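Clelldale Bench Notes
Review: the Ralten hand controller and the Molis practice room
2021-04-22
by Yeison Valderrama

I've been steering robot arms with a keyboard for longer than I'd like to admit, so when Hiếu Vũ offered to lend me his Ralten for a few weeks I said yes before he finished the sentence. It's a handheld controller, a lot like a fat TV remote with a trigger, and it plugs straight into Molis, the simulator I use for recording demonstrations. You move your hand, the arm on the screen moves its hand. You squeeze, the fingers close. That's the whole manual, nearly!

Setup took one evening. The cable is too short (bring an extension) and the first calibration drifted badly to the left until I took my watch off.

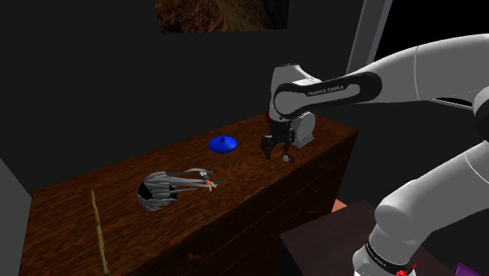

The wrist tracking is what sold me. With a keyboard I would line up the arm over a spot, find the fingers turned the wrong way, back off, turn, and line up again. Now I just turn my own wrist on the way down. It matters most for long thin things like the whisk, lying there on its side on the cabinet, where you want the fingers across the handle and square to it. The round blue piece with the knob is kinder, and I'd start any beginner on that one.

Not everything is great. There is no feel in the trigger at all, so you're judging contact by eye, and the room in Molis is so dark that I kept leaning in toward the monitor. The clutch button (hold it to reposition your hand without moving the arm) sits right where my thumb rests -- I ruined a lot of takes that way. Hiếu has bigger hands and says he's never noticed.

Still, I have 334 usable demonstrations saved from this loan, and I used to dread doing five in a row.

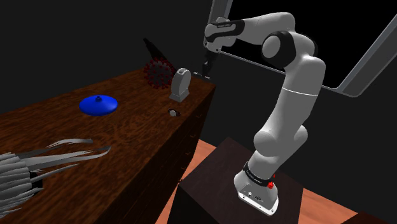 Reading time: 2 min | 400 words

Reaching for the far end of the table was my other worry. Small items, such as the little silver ring near the edge, need slow hands, and Ralten's scaling dial is wonderful for this. Turn it down and a big sweep of your arm becomes a tiny nudge on screen. I leave it low for the last bit of every approach.

Playback is handled by Vi, the add-on that trims the dead time off each take. It works fine, though it cuts a bit close at the start -- leave a pause before you move.

Would I buy one? Yes, and I've already told Hiếu he's getting his back in November at the latest.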